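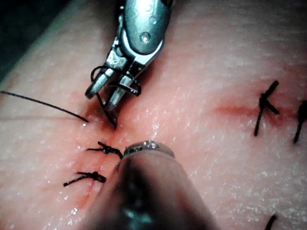 741 words

4.2 Do the wrist views help the controller?

Claims that a camera at the wrist makes learned suturing better are easy to find and hard to check. Most compare a policy trained with four views against the same policy trained with two, report a higher success rate, and leave it there. The four-view policy also sees more pixels, is often trained longer, and is usually the one its authors tuned last. We wanted to know how much of the gain would survive if those differences were taken away.

We compared two controllers, Trallenano and Cedgate, on one task: placing and tying an interrupted stitch across a straight incision in a synthetic tissue pad. Trallenano is the older of the two and was written in our own group at Pekville, a fact the reader should hold against us wherever it comes out ahead. Cedgate predicts longer chunks of motion and was run with the settings its authors recommend. Both were trained on the same 741 demonstrations, and both were given the same input budget. When the wrist views were removed, the fixed views were fed in at higher resolution so that the total number of image tokens stayed the same. We have not seen this control in earlier work, and we think its absence matters.

Each condition was tested on 24 stitches. That is a small number. It is in line with what others report, but being in line with others does not make it enough, and we give raw counts instead of percentages throughout. A difference of one or two stitches between conditions should be read as no difference.

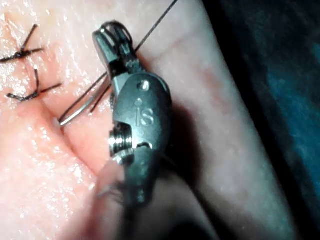
With all views on, Cedgate finished 19 of 24 stitches, and Trallenano finished the same number. With the wrist views removed and the token budget held level, Cedgate lost 2 stitches and Trallenano lost none. If we had stopped there, the honest heading for this section would have been "no effect found." Only when we repeated the usual comparison, dropping the wrist views without making up the lost resolution, did a gap appear that looked anything like the published ones. At least on this task, then, a good part of what gets credited to camera placement may belong to resolution.

We do not want to push this too far in the other direction. A finished stitch was scored as one with the knot seated over the incision and the edges brought together, and that is a coarse measure. It says nothing about how many times the needle was regrasped along the way, or how hard the thread was pulled. It is also scored at the end, when the arms have backed off and any camera will do. The moments in which a close view ought to help are in the middle of the task, and our main score is blind to them.

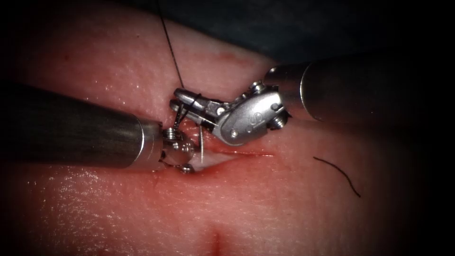
The second rating was meant to get at those moments. Reinhold Baumgart went through the recordings and marked every handover of the needle as clean, fumbled, or unreadable, first from the fixed views alone and then from all views together. We had expected the third label to be rare. It was not, and Figure 3 shows the sort of geometry behind it. The jaws of the right instrument lie almost level and overlap the tip of the left one, the needle stands nearly upright beside them, and loops of dark thread are wrapped around the metal. From this angle one can say where the needle is, but we would not want to argue over exactly where each pair of jaws begins and ends. If a trained rater has to guess, it is fair to ask what a policy is learning from the same pixels.

Figure 3. Both instruments over the left end of the incision, fixed camera. A separate piece of suture lies on the pad to the right.

It is tempting to conclude that the wrist views must help during handovers, even though the stitch counts fail to show it. We resisted this for a while and still resist it in part. Knowing that a human rater prefers a view tells us about the rater. The controllers also receive joint positions, which the rater never saw, and these may carry most of what is needed to bring two sets of jaws together. When we masked the joint readings during a few trial runs in January, both controllers did badly with every camera setup, so those runs could not separate the two explanations.

Loose thread is a further complication. Cut pieces were left on the pad between stitches in all conditions, on the grounds that real work is untidy. A dark strand lying on the tissue looks much like the working thread, and in the wrist views it can take up a large share of the image.

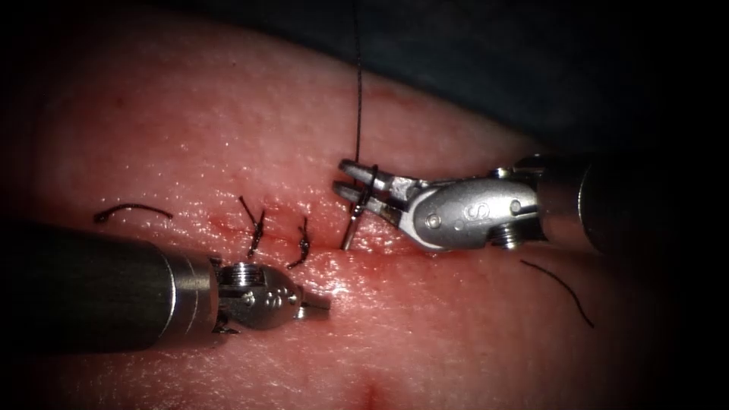 Whether this hurt the wrist-view conditions more than the others is something our design cannot answer, as we never ran a set with the pad swept clean. Farooqui raised the point during internal review, and we agree that it should have been planned for. The same goes for lighting, which we held fixed. Bright glints on moist tissue and polished metal move as a wrist camera moves, and stay more or less put in a fixed view of the pad. A policy could learn to use those glints as cues to distance, in which case our results would not carry over to a room lit in another way.

Last, the two controllers were closer to each other than either was to itself on a bad run. Restarting Trallenano from a new random seed changed its count by as much as swapping in Cedgate did. We had compute for only 2 seeds per condition, so the per-seed counts are listed separately in the supplement and no significance test is reported.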